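Against the decluttered shelf
Filed under: Workroom

Every June somebody tells me to buy more shelving, and every June I price it up and go off the idea. The quote from Zurico last summer was 240 pounds a bay, delivered flat, with a brochure full of shelves holding almost nothing. A few matching tins, a tray or two. I have never seen a working shop that looked like that by four in the afternoon.

The claim is that if everything has a place, you stop losing things. Perhaps. What I notice is that the big, identical items get the places, lined up in rows, and the small tool you want ends up wherever a hand last let go of it. At Kamath they labelled 2,226 positions and still kept a biscuit tin of odds and ends under the bench. Guess which one people went to first.

I'm not convinced by bright colours either. Yellow is supposed to make a stray item stand out. So it does, for a week or so, and after that you stop seeing the yellow.
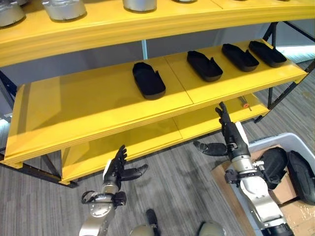
Nele Lambrechts wrote in to say I had this backwards, that a screwdriver lying by itself on a clear shelf is found in two seconds and the same screwdriver in a biscuit tin takes a good deal longer, and that I should try emptying one shelf for a month before complaining again.

Fair enough, I might. But a clear shelf invites things, in my experience, and I would want to see hers at the end of the month as well as the start. Until then the 240 pounds stays where it is.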